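Padow: household water hardness readings

By Shaohua Zeng
2nd January
3 min read

Padow is a table of tap water hardness readings taken in homes in the Prirkgate supply area. It holds 3,302 readings from 459 addresses. The data are supplied as one CSV file, with a second file listing the sampling points.

Files

readings.csv has one row per reading. sites.csv has one row per address, with the street name and house number removed. The two are joined on site_id. Both are UTF-8, comma separated, with a header row.

Columns in readings.csv

site_id: text, matches sites.csv
taken_on: date, year first
tap: kitchen, bathroom or outside
hardness: mg/l as calcium carbonate
method: drop or strip
softener: yes, no or unknown
note: free text, often blank

Method

Drop readings were made by titration with the Sadowski kit. The sample is 5 ml of cold water, drawn after the tap has run for 2 minutes. Drops are added one at a time and swirled until the colour changes from red to blue. Strip readings were matched by eye against the printed chart and are coarser. Do not average the two methods together.
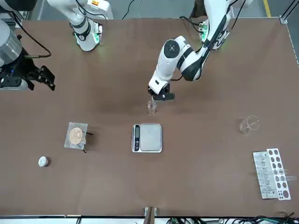
Where a household reported a softener, the kitchen tap was used only if it was fed from the mains side. Households that did not know were entered as unknown, and these rows should be left out of any comparison between streets. Hằng Hầu checked the softener column against the paper forms in June and corrected the entries for Bridel.

Known problems

Outside taps are under-represented. Some early strip readings were written down in German degrees and converted later; these carry the word "converted" in the note column. Repeat readings from the same tap on the same day are kept as separate rows. Blank hardness values mean the form was returned without a result, and must not be read as zero.

Limits on use

The readings are suitable for setting dishwashers and for teaching. They are not a test of whether water is safe to drink. Site positions are rounded to the postcode district and should not be matched back to single homes.

Changes in this version

- Column "source" renamed "method"
- 3 duplicate site rows removed
- Dates with day and month swapped put right (Teresa Mendes)

Corrections go to Boyang Su, quoting the site_id and the date of the reading.

Related

Padow: notes on the paper forms
Limescale in kettles, Bridel
Converting between hardness units
Sadowski kit: storing the reagent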